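El ropero infantil de la calle de atrás vuelve a abrir en agosto (y yo ya me he puesto a doblar)

Bueno, pues ya es oficial y lo puedo contar por aquí: el ropero infantil de Rillthorpe reabre en agosto, en el mismo local de siempre, el bajo que queda entre la panadería y el taller de bicicletas. Llevaba cerrado desde la gotera del invierno, y quien haya pasado por delante habrá visto el cartel de «volvemos pronto» poniéndose amarillo mes a mes. Ayer por la tarde me acerqué a preguntar, que para eso escribo esta columnita, y me encontré la persiana a medio subir y a Evdokia Politis barriendo la entrada con la radio puesta.

Me hizo pasar enseguida. El techo está arreglado, las paredes huelen todavía a pintura y al fondo han puesto estanterías nuevas, bastante más hondas que las de antes (las antiguas, si os acordáis, escupían los jerséis al suelo en cuanto tirabas de uno). Las ha montado Iraklis Papadakis con su cuñado en dos fines de semana, y dice que aguantan lo que les echen. Yo me apoyé en una y ni se movió, así que le creo.

El funcionamiento cambia poco. Se lleva ropa que ya no le vale al niño, se recoge ropa que sí le vale, y no se paga nada por ninguna de las dos cosas. Lo que sí cambia es la forma de entregarla, y ahí es donde Evdokia se puso seria conmigo. Antes cada cual dejaba su bolsa en la puerta, atada con un nudo imposible, y luego había que abrirlas todas, sacar las prendas hechas un gurruño y adivinar las tallas. En la última campaña entraron 3874 prendas, que se dice pronto, y de esas hubo 346 que se tuvieron que apartar por venir con manchas, con la cremallera rota o directamente sin pareja, como los calcetines. A partir de ahora la ropa se entrega lavada, doblada y por tallas, en una caja o cubo que luego te devuelven.

Yo tengo dos sobrinos que crecen como la hierba, y mi hermana me había dejado en el pasillo un montón de cosas para llevar, de modo que esta mañana me he puesto a practicar el doblado nuevo. ¡Qué rato más largo! Lo primero que descubrí es que llevo toda la vida doblando las camisetas pequeñas igual que las mías, y claro, quedan unas pelotitas que se deshacen en cuanto las miras.

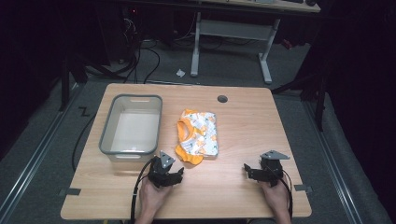
Doblar ropa de niño tiene su truco, y Polyxeni Rallis, que trabajó muchos años en la tienda Flonetti y ahora echa una mano en el ropero, me lo explicó con bastante paciencia. Primero se alisa la prenda con la palma, luego se meten las mangas hacia dentro y después se dobla el cuerpo hasta que quede un rectángulo. No tiene que ser perfecto. Con las prendas estampadas, como esa blanca con dibujos en naranja y amarillo, a mí me gusta que el cuello quede a la vista, porque un ribete naranja tan vivo se reconoce enseguida dentro del montón y así la familia que la busca no tiene que ir desdoblándolo todo. Y el recipiente, mejor como el de la foto: rectangular, de plástico, con los lados translúcidos y huecos para agarrarlo, que se ve lo que hay sin volcarlo y se carga bien hasta el mostrador. Las bolsas de basura, por favor, ya no.

También me dijo Polyxeni que no aprovechemos los rincones metiendo calcetines a presión, que es justo lo que estaba haciendo yo. Los calcetines van juntos por parejas, en una bolsita aparte, y los gorros igual. Las prendas se ponen de pie, como si fueran libros, y no apiladas. Yo al principio pensé que era una manía, pero luego lo probé en el cajón de casa y ahora encuentro los pijamas a la primera, así que retiro lo pensado.

Las tallas se apuntan en un papelito, con letra grande, y se deja encima de todo. Si la etiqueta está borrada, se pone «sin talla» y ya lo mirarán ellas. Bianca Văduva, que se encarga de clasificar, tiene un ojo increíble para eso: le enseñé un pantaloncito que yo habría jurado que era de un año y me dijo que de seis meses, y de los justos. Mi hermana lo confirmó después por teléfono, muerta de risa.

En cuanto a lo que aceptan, la lista es generosa. Bodis, camisetas, pantalones, vestidos, pijamas, chaquetas, ropa de abrigo aunque estemos en pleno calor (Evdokia insiste mucho en esto, que luego llega el frío y no hay un solo anorak), toallas con capucha y sacos de dormir finos. No recogen zapatos usados ni ropa interior abierta, y los peluches tampoco, por una cuestión de espacio. Los disfraces, según el día. Yo llevaba uno de abeja y me lo cogieron con muchísimo entusiasmo, pero no lo toméis como norma.

El horario de entrega será de 11 de la mañana a una, y el de recogida, por la tarde, a partir de las cinco. Hay un máximo de 16 prendas por familia y visita, aunque se puede volver todas las veces que haga falta. No hay que apuntarse ni enseñar ningún papel. El que tenga cunas o cochecitos para dar que llame antes, porque esas cosas las guarda Themis Stamatopoulos en su garaje y hay que quedar con él, que no siempre está.

Por cierto, que casi se me olvida: la mercería Deligiannis ha regalado una caja entera de botones y cremalleras, y habrá un rincón de arreglos al lado de la ventana con una máquina Stotex que, según Iraklis, suena como un tractor pero cose lo que sea. Quien sepa poner un automático o coger un bajo será recibido con los brazos abiertos y con café. Yo de costura voy justita, pero me han puesto a doblar, que después de lo de esta mañana parece que ya tengo categoría.

El primer día pienso estar allí desde que abran, con lo de mis sobrinos y con dos cajones de mi vecina, que me ha visto doblando y se ha apuntado al carro. Si alguien no puede acercarse porque vive lejos o anda con el bebé a cuestas, que deje recado en la panadería y se pasan a buscarlo a casa. Y si os sobran cajas de plástico vacías, con tapa o sin tapa, llevadlas también, que en el ropero andan escasos y las van a necesitar todas.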